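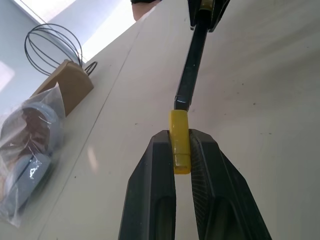

Lectura: 4 min

Bases de datos > Incidencias resueltas
Noviembre, por Hyun-seo Chae

Ticket 2731: la búsqueda de albaranes en Reltham agota el tiempo de espera

Estado: cerrado
Servicio afectado: Reltham, módulo de albaranes
Servidor: Ko (SQL Server, producción)

Síntoma

Al buscar un albarán por su código, la pantalla se queda pensando y la aplicación corta a los 2 segundos, que es el límite que tenemos puesto en el pool. La misma consulta, copiada tal cual en Management Studio, responde al instante. ¡Me encantan estos casos! Cuando algo va rápido a mano y lento desde la aplicación, casi siempre se aprende alguna cosa por el camino.

Registro

9:10. Llega el aviso de Clekum. Les pasa en todas las oficinas y con cualquier código. Las búsquedas por fecha van bien.

9:25. Miro bloqueos en Ko. Nada, ninguna sesión esperando a otra. La CPU sí está alta, bastante más que de costumbre a esa hora.

9:40. Primera sospecha, la de siempre: parameter sniffing. Saco el plan de la caché y lo elimino para forzar uno nuevo. La siguiente búsqueda tarda lo mismo. Actualizo estadísticas con FULLSCAN y tampoco. (Lo apunto porque sé que alguien lo va a preguntar.)

10:05. Comparo las opciones SET de las dos sesiones. La aplicación entra con ARITHABORT OFF y Management Studio con ON, así que cada una tiene su propio plan. Pongo ARITHABORT OFF en mi sesión, repito y sigue yendo rápida. Descartado.

10:30. Se apunta Ha-rang Ahn y propone montar una sesión de Extended Events para capturar la llamada exacta en lugar de la que nosotros suponemos. Muy buena idea, y tendría que haber empezado por ahí. El filtro va por nombre de aplicación y por duración. En muy poco rato tenemos casi 2000 eventos, así que lo paramos enseguida.

10:50. ¡Aquí está! La llamada llega así:

exec sp_executesql N'SELECT id, fecha, importe FROM dbo.Albaran WHERE codigo = @P0', N'@P0 nvarchar(4000)', @P0 = N'...'

La columna codigo es varchar(12). El parámetro viene como nvarchar(4000). Yo, a mano, había escrito el literal sin la N delante, o sea que llevaba toda la mañana probando otra consulta distinta.

11:05. El plan real lo confirma: CONVERT_IMPLICIT sobre la columna, Index Scan donde esperábamos un Index Seek y el triangulito amarillo de aviso en el SELECT. Como nvarchar tiene mayor precedencia, el servidor convierte la columna y no el parámetro, y con nuestra intercalación (SQL_Latin1_General_CP1_CI_AS) el índice ya no sirve para buscar. Con una intercalación de Windows habría quedado algo más suave, con un seek por rango, y a lo mejor ni nos habríamos enterado.
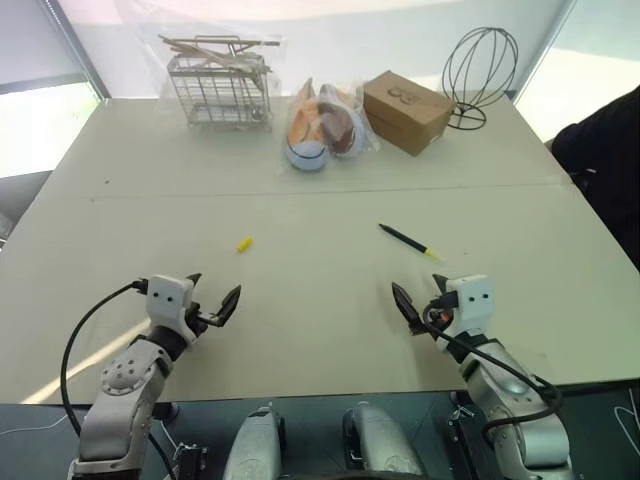 Dos brazos sobre la mesa blanca.

11:20. Queda saber por qué ahora y no antes. Ha-rang revisa el último despliegue de Reltham y ve que se rehízo la cadena de conexión JDBC a partir de la plantilla de Tuketti. La antigua llevaba sendStringParametersAsUnicode=false; la nueva no lo lleva, y el valor por defecto del driver es true. Una sola propiedad perdida al copiar.

11:45. La añadimos en preproducción. Index Seek, respuesta inmediata, sin avisos en el plan. Antes de subirlo repasamos las columnas nvarchar que usa el módulo, que son las de observaciones. Con la propiedad a false, los textos que se salgan de la página de códigos pueden perder caracteres, y eso sería cambiar un problema por otro peor. En esas columnas pasamos a setNString, que respeta el Unicode sea cual sea la propiedad.

12:30. Desplegado en producción. La CPU de Ko baja en cuanto se renuevan las conexiones del pool. Clekum confirma que ya buscan por código con normalidad.

Causa

Conversión implícita de varchar a nvarchar en la columna codigo, provocada por un cambio en la cadena de conexión.

Pendiente

- Corregir la plantilla de Tuketti (Ha-rang).
- Buscar en la caché de planes otros CONVERT_IMPLICIT sobre columnas indexadas. Ya he visto uno en el módulo de clientes, abro ticket aparte.
- Valorar si codigo debería pasar a nvarchar. Yo diría que no, pero lo hablamos con el equipo de Reltham.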